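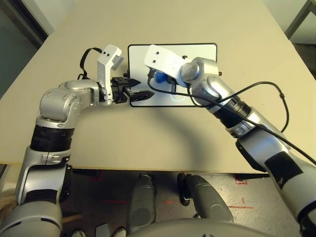 Search Horkitz Community

Two-arm student project: right arm cable drags over the work surface, demos keep getting spoiled

Asked by Leonie Brinkmann, June 30, 2021

I'm one of the student leads on a robotics class project at Brurkerstead. We have a two-arm robot at a table and a white panel with a black border lying flat in front of it. The left arm has to come in from the side and steady the panel with a parallel gripper. The right arm then brings a blue piece down onto the white surface and follows a curve. We drive the arms by hand to record demos, and later we train on the recordings. We present it at the Hodari student showcase and have to send in our method sheet before that.

Two problems.

The first is the cable on the right arm. It comes off near the tool, lies across the lower part of the panel, goes over the forearm and then swings out over the table on the right side. When the arm moves left it's mostly fine. When it comes back, the cable pulls across the panel and sometimes nudges it. If the panel turns even a little, the left fingers miss the edge and I throw the demo away. Last session we recorded 14 demos and kept 9.

We tried tape on the forearm to hold the cable down. It works for part of the motion, then the wrist turns and the cable goes tight. I loosened it and got the slack back on the panel.

The second problem is repeatability. Two of us take turns driving and our demos don't look alike. Drita closes the left gripper first and then brings the right arm over. I tend to bring both in together and wait above the panel. Does that matter for training? Our instructor said "be consistent" but didn't say which way is better.

We can't change the arms or the brackets. We can change the tape, the cable path, the position of the panel and how we drive. The table is shared with another class so we can't screw anything into it. There's red tape on the floor for where the robot stands and we keep to that.

3 answers

Answer by Krešimir Nikolaidis (accepted)

I helped with a similar class setup for a couple of years. Fix the cable first. There's no point talking about driving style while something is moving your panel at random.

Tape on the forearm is fine but you've fixed the wrong length. The part that matters is the piece between the tool and the first fixed point. Do it like this:

Power on, and move the right wrist to the far end of its turn in the direction that pulls the cable tight. Leave it there.

Give the cable just enough length from the tool to the forearm to sit without tension in that pose. Mark the cable with a bit of tape.

Now turn the wrist all the way the other way and look at where the extra goes. It'll make a loop. Your job is to make that loop stand up over the forearm and not hang under it. You do this by choosing the side of the arm where you fix it. Usually the top works.

Repeat for the elbow. Don't try to solve the wrist and the elbow with one loop – that's how you end up with the long loose run you have now.

Use hook and loop straps if you have them. Tape creeps when the arm warms up and it leaves glue on the cable. Keep straps off the joints themselves, and run the whole motion slowly with a hand on the stop before anybody records.

For the outer part, where it goes out to the right over the table, put something heavy and soft on it well away from the arm. A small bag of rice is what we used. No screws needed. Leave enough between the bag and the arm for the farthest reach, plus a bit.

Then the panel. Put a thin non-slip mat under it, the kind sold for kitchen drawers. Cut it smaller than the panel so the gripper fingers don't catch on it. Mark the corners on the table with low-tack tape so you can put the panel back in the same spot after every demo. If you want the policy to cope with different positions, move the panel on purpose between demos and write down where. Accidental movement in the middle of a demo teaches it very little.

On the order of the arms: I'd go with Drita's way. Left closes, stop for a moment, right comes over. When both arms come in together and wait, you get a stretch of recording where nothing much changes and each driver waits a different length of time. Policies trained on that tend to sit there and hover. We had one in February that hovered over the part until we switched it off.

Don't delete your five bad demos yet. Put them in a separate folder with a note on what went wrong. Your method sheet will probably ask for it.

Comment by Leonie Brinkmann: Thanks, this is really useful. We did the wrist part this afternoon and the loop stands up over the forearm now. The elbow is still not great. Is the rice bag okay on a painted table?

Comment by Krešimir Nikolaidis: Yes, put a cloth under it.

Answer by Panagiotis Liapis

Just get a wireless one. Problem solved.

Comment by Drita Stojanovska: We said in the question that we can't change what's on the arms.

Comment by Panagiotis Liapis: ok then a longer cable

Answer by Nives Santoro

I agree with most of the accepted answer, a few things to add.

Check that the cable isn't in front of a camera. If it hangs between the head camera and the panel, the model may learn to use the cable as a cue, and then when you reroute it everything gets worse. This happened to a group I mentored at the Nikolovski summer program. They had 1,872 short clips with the old routing and got poor results after they tidied the cable. They ended up recording again. So reroute first, then record the real set. I wouldn't mix your 9 good demos in with the new ones.

I don't fully agree about the order of the arms. Left first is easier to learn, yes. But if the two drivers can agree on a pause length, coming in together also works and the run is shorter, if Hodari scores you on time this year. Read the rules. I haven't seen them.

Whoever drives, have the other person say the steps out loud. "Left in, close, right over, down." It sounds silly but after a few rounds your demos will match much better.

Also check the plug at the robot end. Ours worked loose from the pulling.

Contact | © Horkitz Community | Back to top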